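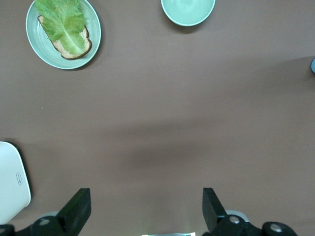

The drummer of Plarkham would like it known that there is no drummer in Plarkham. There are two of them in the duo, both play machines, and the one who gets called the drummer is the one who stands on the left.

"I press start," she says. "Then I look busy for an hour."

The pair are talking the week before the release of Rugemalira, their second album and the first one they've made without a label telling them where the chorus should go. There are no choruses. There is, on the fourth track, a bass line that takes seven minutes to arrive, and when it does it stays for one bar.

"People at the listening party clapped when it came in," says her bandmate. "Then it left, and they looked hurt."

The record was put together in Clesgate, a town they picked for the rent. Their old studio sat over a dry cleaner in the city and came with free steam. The new one is quiet enough that they can hear what's wrong with the mixes, a development neither of them has enjoyed. They started with 91 sketches, cut those to 20, and fought over the last five for most of a winter.

"He wanted 15 tracks, I wanted ten," she says. "We have 15. I'm told this was a compromise." 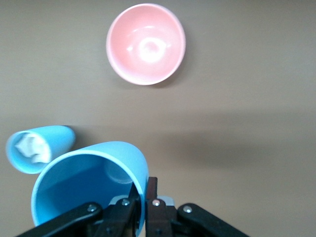
Most of the percussion was recorded around the house. He had grown tired of hearing the same drum samples on everyone's records, his own included, and spent May hitting things with a chopstick. A bowl like the pink one, he explains, is no use to anybody until you turn it over, and even then it depends what's under it. A bare table gives you a click. Put down a dish towel and you get the sound that opens "Unix," which one early review called "a masterful use of analog synthesis."

"We're not going to correct them," she says.

"I wrote to correct them," he says.

"Unix" is also the reason they're back on dance floors, after a first album that DJs admired and declined to play. It runs at a sensible speed and has a beat you can find without help. They regard it with some suspicion. At a warehouse show last month the crowd shouted for it after every song, including after "Unix."

Do they play it twice, then?

"We played it three times," he says. "We only have an hour of material, and they'd booked us for two."

The tour starts on a Friday, in a room with a proper sound system and a stage she describes as "aspirational." She's planning to switch sides. He hasn't been told.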